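4장. 양팔 작업대 케이블 정리와 일일 점검

4.1 시작하기 전에

3장까지 따라오셨다면 양팔이 앞쪽 레일에 올라가 있고 전원도 한 번은 넣어 보셨을 겁니다. 축하드립니다! 이제부터가 제일 재미있는 구간이에요. 팔이 제 힘으로 움직이기 시작하면 케이블, 레일, 그리퍼 장착부의 상태가 동작 품질에 그대로 드러나거든요. 이 장에서는 매일 아침 하는 점검과 케이블 경로 잡는 법, 그리고 접시 정리 작업용 세팅까지 다룹니다.

이 절차는 Norden 작업실에서 쓰는 Stiltance 양팔 작업대를 기준으로 썼습니다. 개정일은 2020년 9월 25일이고, 지난 3월판과 비교하면 4.3절의 순서가 바뀌었습니다. 예전에는 커넥터를 먼저 꽂고 케이블을 돌렸는데, 지금은 반대입니다. Leire Barroso 님이 제안한 순서인데 정말 편합니다. 한번 익숙해지면 예전 방식으로는 못 돌아가요!

준비물
- 육각 렌치 세트
- 흰색 케이블 타이(폭이 좁은 것)
- 보풀 없는 천
- 손전등
- 점검 기록지

주의: 4.2절과 4.3절의 작업은 모두 전원을 끄고 비상정지 버튼을 누른 상태에서 진행합니다. 팔은 전원이 빠지면 자기 무게로 내려앉을 수 있습니다. 전원을 끄기 전에 손으로 팔뚝 링크를 받치고, 천천히 내려놓은 다음 손을 떼세요.

4.2 레일과 베이스 점검

1. 앞쪽 알루미늄 레일을 천으로 한 번 닦습니다. 홈 안쪽에 나사 부스러기나 타이 조각이 끼어 있으면 꺼냅니다.
2. 왼쪽 베이스 플레이트를 양손으로 잡고 좌우로 밀어 봅니다. 조금이라도 움직이면 고정 볼트를 대각선 순서로 조입니다.
3. 오른쪽도 똑같이 합니다.
4. 어깨 관절 바로 밑을 손전등으로 비춰 봅니다. 케이블이 플레이트와 레일 사이에 눌려 있으면 볼트를 풀고 빼낸 뒤 다시 고정합니다.
5. 양쪽 어깨의 간격을 잽니다. 베이스를 옮겼다면 반드시 4.5절의 위치 맞추기를 다시 하세요.

참고: 볼트를 한 번에 끝까지 조이지 마세요. 절반씩 2회에 나눠 조이면 플레이트가 한쪽으로 들리는 일이 훨씬 적습니다.

4.3 케이블 경로 잡기

팔 케이블은 짧아도 문제, 길어도 문제입니다. 너무 짧으면 손목이 돌 때 커넥터가 당겨지고, 너무 길면 늘어진 부분이 작업물에 걸립니다. 딱 맞는 길이를 찾았을 때의 그 부드러운 움직임, 꼭 느껴 보셨으면 좋겠습니다.

1. 전원을 끈 팔을 손으로 움직여 가장 멀리 뻗은 자세를 만듭니다.
2. 어깨 쪽에서 시작해 팔꿈치 바깥을 지나 손목까지 케이블을 느슨하게 걸쳐 봅니다. 아직 커넥터는 꽂지 않습니다.
3. 손목 부근에 여유를 300 mm 남깁니다. 이 여유분이 손목 회전을 받아 줍니다.
4. 팔을 접은 자세로 바꾸고, 늘어진 고리가 팔꿈치 관절 안쪽으로 말려 들어가지 않는지 봅니다. 말려 들어가면 고리를 바깥쪽으로 다시 돌립니다.
5. 그리퍼 위 마운트에 빨간 커넥터를 꽂습니다. 딸깍 소리가 나야 합니다.
6. 어깨 밑에서 남는 케이블을 짧은 고리로 말아 흰색 타이로 묶습니다. 타이는 손가락으로 돌릴 수 있을 만큼만 조입니다.
7. 반대쪽 팔에서 1번부터 반복합니다.

주의: 케이블을 관절 하우징에 테이프로 붙이지 마세요. 처음 몇 시간은 멀쩡해 보여도 접착제가 밀리면서 케이블이 틈으로 들어갑니다.

케이블을 다 돌렸으면 팔을 한 번씩 끝에서 끝까지 천천히 움직여 보세요. 걸리는 느낌이 있으면 그 자리에서 멈추고 경로를 고칩니다. 힘으로 넘기면 안 됩니다. Wyn Harries 님은 이 단계에서 눈을 감고 손끝 느낌만으로 확인하는데, 의외로 잘 찾아냅니다. 추천해요!

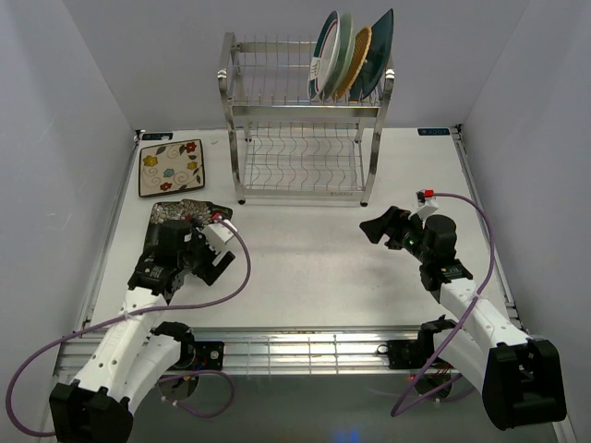
경로가 마음에 들게 잡혔으면 비상정지를 풀고 전원을 넣습니다. 첫 동작은 언제나 저속입니다. 속도 설정을 가장 낮은 단계에 두고, 팔 하나씩 홈 자세로 보내세요. 양팔을 동시에 움직이는 건 각각 문제없이 홈에 도착한 다음입니다.

4.4 접시 정리 작업 세팅

드디어 실제 작업입니다! 식기 건조대에 접시를 꽂고 빼는 작업은 양팔 작업대를 익히기에 아주 좋은 과제입니다. 얇은 가장자리를 잡아야 하고, 세워서 꽂아야 하고, 옆 접시를 건드리면 바로 티가 나니까요.

1. 작업판을 마른 천으로 닦습니다. 물기가 남으면 건조대 고무발이 미끄러집니다.
2. 건조대를 작업판 뒤쪽 가운데에 놓습니다. 뒷벽에 닿는 위치로 통일하면 다음 날에도 같은 자리를 찾기 쉽습니다.
3. 건조대를 위에서 살짝 눌러 흔들림을 확인합니다. 흔들리면 고무발이 제대로 끼워졌는지 보세요.
4. 시작할 때 꽂아 둘 접시는 위 칸의 한쪽으로 몰아 세웁니다. 반대쪽 칸은 비워 두어야 그리퍼가 들어갈 길이 생깁니다.
5. 작업할 접시를 작업판 위에 눕혀 놓습니다. 첫 시험에서는 접시끼리 겹치지 않게 두세요.
6. 양쪽 그리퍼를 한 번씩 열고 닫아 봅니다. 손가락 끝이 어긋나 있으면 5장을 먼저 보세요.
7. 저속에서 접시 한 장을 집어 꽂는 동작을 시험합니다.

참고: 접시는 색과 크기, 모양을 섞어서 쓰세요. 둥근 것과 네모난 것은 잡는 느낌이 전혀 다릅니다. 네모 접시는 모서리보다 변의 가운데를 잡는 편이 안정적이고, 테두리에 요철이 있는 접시는 손가락 패드가 빨리 닳으니 패드를 자주 확인해야 합니다. 접시 고르는 재미도 꽤 쏠쏠합니다.

주의: 세워 둔 접시가 한쪽으로 기울어 있으면 옆 칸에 새 접시를 넣기 전에 바로잡으세요. 기울어진 모서리가 건조대 기둥 위로 올라오면 지나가는 팔에 걸릴 수 있습니다. 바로잡을 때는 일시정지를 누르고, 팔이 멈춘 것을 확인한 뒤 손을 넣습니다.

4.5 위치 맞추기

1. 작업판 위의 물건을 모두 치웁니다.
2. 메뉴에서 Bredar 보정 프로그램을 실행합니다.
3. 왼팔 그리퍼를 작업판 중심점까지 내립니다. 마지막 구간은 한 칸씩 내리세요.
4. 위치를 저장하고 왼팔을 홈으로 보냅니다.
5. 오른팔로 같은 점을 찍고 저장합니다.
6. 두 값의 차이가 2 mm 이내면 통과입니다. 넘으면 3번부터 다시 합니다. 두 번 연속 실패하면 4.2절로 돌아가 베이스 고정 상태부터 확인하세요.

통과 표시가 초록색으로 뜨는 순간은 몇 번을 봐도 기분이 좋습니다!

4.6 점검 주기

매일: 4.2절의 1~4번, 커넥터 체결 상태, 그리퍼 개폐
매주: 케이블 타이 조임 상태, 손가락 패드 마모, 레일 볼트
동작 400시간마다: 케이블 전체 분리 점검, 손목 브래킷 나사 재조임, 위치 맞추기

기록지에는 날짜와 점검자 이름, 고친 내용을 적습니다. "이상 없음"도 꼭 적어 주세요. 나중에 문제가 생겼을 때 언제까지 괜찮았는지 찾는 데 큰 도움이 됩니다.

4.7 자주 나오는 증상

손목을 돌릴 때 팔이 움찔한다
손목 쪽 여유가 모자란 경우가 대부분입니다. 4.3절 3번으로 돌아가 길이를 다시 잡으세요.

한쪽 그리퍼만 신호가 끊긴다
전원을 끄고 빨간 커넥터를 뺐다가 다시 꽂습니다. 같은 증상이 이어지면 좌우 케이블을 바꿔 꽂아 보세요. 증상이 반대쪽으로 옮겨 가면 케이블 교체입니다.

접시를 꽂을 때마다 건조대가 조금씩 밀린다
고무발과 작업판을 닦고, 내려놓는 속도를 한 단계 낮춥니다. 그래도 밀리면 꽂는 각도가 너무 누워 있는 것이니 손목 각도를 조금 세워 주세요.

이 장의 내용에서 빠진 것이나 더 좋은 방법이 있으면 Candela Montoya 님에게 알려 주세요. 4.3절처럼 다음 개정판에 바로 반영합니다.

관련 문서
3장. 레일 조립과 팔 장착
5장. 그리퍼 손가락 정렬과 패드 교체
6장. 동작 녹화와 재생
부록 A. Bawa 전원함 배선표
부록 B. 점검 기록지 양식
Bredar 보정 프로그램 변경 내역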